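Wednesday, late, feet up at last

Well, we made it to the coast! Left Derbridge just after 7 with a flask, a bag of cheese rolls and Firdevs in charge of the map, because the satnav had a sulk before we'd even got to the roundabout. November is a daft month for a driving holiday according to my sister, but we had the road practically to ourselves and I wouldn't swap it.

The first stretch is dull, I'll admit. Fields, a garden centre, more fields. Then you come over the top past Torkden and there's the whole valley laid out, with the river doing big lazy bends and the bracken gone that rusty colour. We pulled into the lay-by and stood there eating rolls in the wind like a pair of gulls. Firdevs wanted to walk down to the old bridge and I said it looked steep, and it was steep, nearly 300 steps by the board at the top (she counted and says the board is wrong, but she lost her place when a dog came by). Lovely at the bottom though. Mossy and quiet, and a heron stood on one leg the entire time we were there.

Knees not speaking to me on the way back up.

Lunch was at Mulcahy's, which the guidebook calls a "traditional tearoom" and which is really a pub with a cake cabinet. Leek and potato soup, brown bread, and a slab of ginger cake I could have used as a doorstop. £2 for a pot of tea that did three cups each! The woman behind the counter told us to skip the main road and take the shore lane instead – best advice we've had all trip. It goes right along the sea wall, with the islands popping in and out of the drizzle, and there's only one bad bit where two cars can't pass. Naturally we met a bread van on it. I reversed. Firdevs shut her eyes.

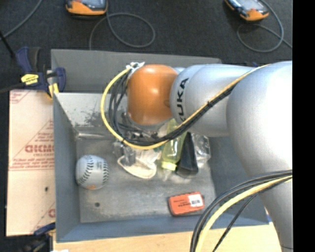

*Big KUKA arm, yellow cable and all.*

We got to the Flovis guesthouse just as it was getting dark. Our room's at the back, up under the roof, with a window you have to kneel on the bed to see out of, but then it's all harbour lights. The radiator clanks. Fish pie for tea, and I've washed my socks in the basin and hung them over the chair.

Tomorrow it's the lighthouse if the wind drops, or the castle if it doesn't. Firdevs is already asleep with the map over her face and I still need to find where I put the car key.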